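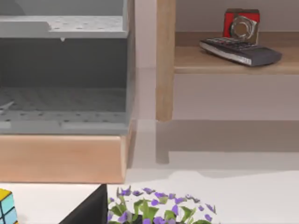 Minutes of the Supported Employment Partnership, Cullard and District

Held in the upstairs room at the Stadton Centre, 2.15 pm

Present: the chair, the secretary (taking minutes), two job coaches, the parent and carer representative, two employee representatives, the placements lead from Palico, the shop manager from Nogueira bakery, the link tutor from Stadton College.

Apologies: the adult services link worker, and our third job coach, who was covering a first shift and quite rightly put that before us.

1. Welcome

The chair welcomed everybody and was particularly pleased to see both employee representatives, one of whom had swapped a shift to be with us. Tea was already made, for which many thanks to whoever got there early. The chair reminded us that anybody may ask for something to be said again in plainer words, at any point, and that we'd agreed a while ago to put a hand up for this so that it doesn't get lost in the chatter.

2. Minutes of the last meeting

Agreed as a fair record, with one correction. Under item 5 it should have said that the Palico uniform is provided free of charge, including the shoes. The earlier version left out the shoes and one family had gone and bought a pair. Palico has kindly offered to refund them.

3. Matters arising

Bus passes. The secretary has written again about passes that only start working after the morning rush, which is no good at all to someone due in at eight. We have had a polite reply but not yet an answer. The secretary will keep at it.

Easy-read contract. The new version was passed round and generally liked. The employee representatives felt the page on sick leave was still too crowded and would like the telephone number to be much bigger and at the top. The link tutor offered to try this out with the college group before we print any more.

Name badges. Done, and they look very smart.

4. Employee representatives' report

We always say this item should come early, and it was good to have it early this time and give it plenty of room.

The first representative has now moved from the Palico packing room to goods in, and told us it is a better job because there are more people to talk to and the morning goes faster. The change was hard in the first week. What helped was having the same coach there every day and a list of the jobs in order, which has since been folded up and put in a pocket and hardly comes out. The representative would like other people to know that you can ask to change jobs and you do not have to leave to do it. The placements lead agreed warmly and said it ought to be in the starter pack.

The second representative works on the counter at Nogueira and talked about customers. Most are friendly. A few speak to the coach and not to the person serving them, and this is annoying. There was a good long discussion about it, with several of us recognising the problem. The shop manager said that the coach now stands at the far end by the bread slicer unless wanted, and this has made a real difference. The representative agreed, and added that regular customers are much better than people who only come in once.

Both representatives asked whether the breaks could be at the same time as everybody else's. At Palico they have sometimes been put on a separate break so that a coach can be free. The placements lead had not known this and will look into it straight away. We all felt that sitting down with your workmates is a good part of having a job in the first place.

5. Placements update

The placements lead reported that 7 people are now in paid posts at Palico through the partnership, all on the ordinary rate for the job and all on ordinary contracts. One more is part way through a working interview and seems to be enjoying it.

The shop manager told us that Nogueira would like to take somebody on for the early bake. It is a lovely job for the right person but the start is very early indeed, and there was some gentle laughter about which of us would manage it. The coaches thought of one possible person who is always up before the rest of the house. They will talk to that person first and the family second, in that order, as we agreed we would always do.

The link tutor said that the college has several students finishing in the summer who would like to work outdoors or with animals, and at the moment we have nothing of the kind to offer. Various suggestions were made, including the garden centre on the Cullard road, the allotments and the riding stables. The chair will call in at the garden centre, being a regular there already, and see who is the best person to speak to.

6. Coaching hours

This took up a good part of the meeting. The coaches explained that the hours we are given are spread evenly over the year, whereas people need a great deal of help in the first few weeks and then, usually, much less. One coach described going in once a fortnight to see somebody who no longer needs any help and who has politely said so, while somebody newly started could have done with the time.

The parent and carer representative understood this but asked us to be careful. Families worry when support is taken away, and things can go wrong a long way into a job, perhaps when a manager leaves or the rota changes. The representative gave the example of a new till system, which upset a good many people, coached or otherwise. The shop manager said this was certainly so.

After a lot of thoughtful talk it was agreed that:

- coaches may move hours from settled workers to new starters, as long as the worker agrees to it;
- every settled worker keeps a named coach and a telephone number that gets answered;
- a change of manager, site or equipment brings the hours back for a time without anybody having to fill in a form;
- we look at the whole arrangement again in August.

The chair thanked everybody for their patience with this one. It has been on the agenda in one form or another for a long time.

7. Money

The secretary went through the figures. The small grants fund stands at £3000, which is for things that help someone start or stay in work and that nobody else will pay for. Two requests had come in.

The first was for £85 towards a vibrating watch for a worker who doesn't always hear the end-of-break bell. Agreed at once. The placements lead thought Palico ought really to be paying and will ask, but we don't want the watch held up in the meantime.

The second was for £50 for taxi fares during a first week of early shifts, before the lift share begins. Agreed.

There was a question about whether the fund could pay for driving theory lessons. We thought probably yes, if there was a job at the end of it, but would like to see an actual request before deciding.

8. Employers' breakfast

We would like to hold another breakfast for local employers, the last one having been so well attended and the rolls (thank you, Nogueira) so much praised. The employee representatives would like to do the talking this time, with short talks and plenty of time for questions. One would prefer to be asked questions by a friend in front of the audience, as standing up alone is nerve-racking, and everyone thought this a very good way of doing it.

The Stadton Centre can let us have the downstairs hall from 7.30 am. The hall has the better kitchen but the ramp door sticks, so the secretary will ask for it to be seen to beforehand. The link tutor will ask whether catering students might serve, on the understanding that they are paid for it.

9. Any other business

The parent and carer representative has had several calls about benefits and what happens to them when hours go up. It is a worry for a lot of families and the rules are not easy to follow. We agreed to invite a benefits adviser to our next meeting and to open the first half hour to any worker or family member who would like to come along.

One of the coaches passed on a thank-you card from a worker who has completed a probation period. It was read out, and went round the table.

The first employee representative asked if we could have the biscuits with chocolate on next time. Agreed.

10. Actions

Chair: visit the garden centre; write to the benefits adviser.
Secretary: bus passes; ramp door; pay the two grants.
Placements lead: break times at Palico; starter pack wording; ask about the watch.
Coaches: early bake post at Nogueira; talk to settled workers about hours.
Link tutor: try out the sick leave page; catering students for the breakfast.
Employee representatives: plan the talks, with help from a coach if wanted.

The next meeting will be in the same room at the same time, and the secretary will send round the details in both the ordinary and the easy-read version.

The meeting closed at 4.10 pm.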